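Taste panel members wanted: soft drinks and squashes, Kastgate

Plarkell is looking for people who like a cold drink and have an opinion about it. We have been running small tasting panels from our rooms in Kastgate since November, and the response has been so kind (and so talkative!) that we would like to bring in a fresh group for the spring. You don't need a trained palate, a science degree or any experience at all. If you have ever opened a bottle, taken a sip and said to whoever was in the room "ooh, they've changed that", you are very much the sort of person we are hoping to hear from.

Panel members come in once a fortnight for a session of just under two hours. You will be given small servings of several drinks, usually fruit ones, and asked to tell us what you notice: how sweet it is, whether the fizz lasts, whether the flavour matches what you were expecting when you saw the colour. Some weeks we talk about packaging as well, such as how a cap feels under your fingers or whether the label can be read without hunting for your glasses.

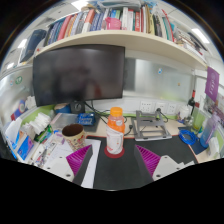

Sessions are kept small so that everyone gets a proper say. There is a short form to fill in after each drink, and then we sit round and chat, which most of our panel tell us is the best part of the evening. We do ask that you skip perfume and strong coffee beforehand, and please don't eat anything spicy at lunch if you can bear to go without.

You will need to be 18 or over, able to get to Kastgate on a weekday evening, and happy to commit to the whole spring run. The Jurkus bus stop is a few minutes' walk away and the Ammann car park is free after six. Our rooms are on the ground floor and there is a step-free way in from the side street, so do mention it in your message if you'd like us to meet you there.

We are sorry to say that we can't take anyone who is diabetic, pregnant, or allergic to sweeteners, citrus or food colourings. If you aren't sure whether something counts, please ask and we will gladly talk it through with you. 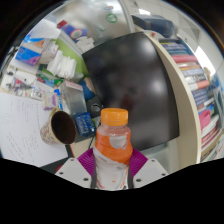 Bottled drink with an orange cap and label.

As a thank you, members who complete the run receive £348, paid by bank transfer in two halves, and we cover local travel on top of that if you hang on to your tickets. Tea, water and plain crackers are always on the go, and there is generally a bottle or two to take home for the family.

To put your name forward, please write to Vandana Kandpal, Panel Organiser, Plarkell, Kastgate, or telephone the office and ask for extension 2629. Tell us a little about yourself, what you like to drink and what you can't stand, and which evenings suit you best. A few lines will do nicely, though we do enjoy the long ones. Applications close on Fri 23 February and Vandana will reply to everybody, including those we can't find a place for this time.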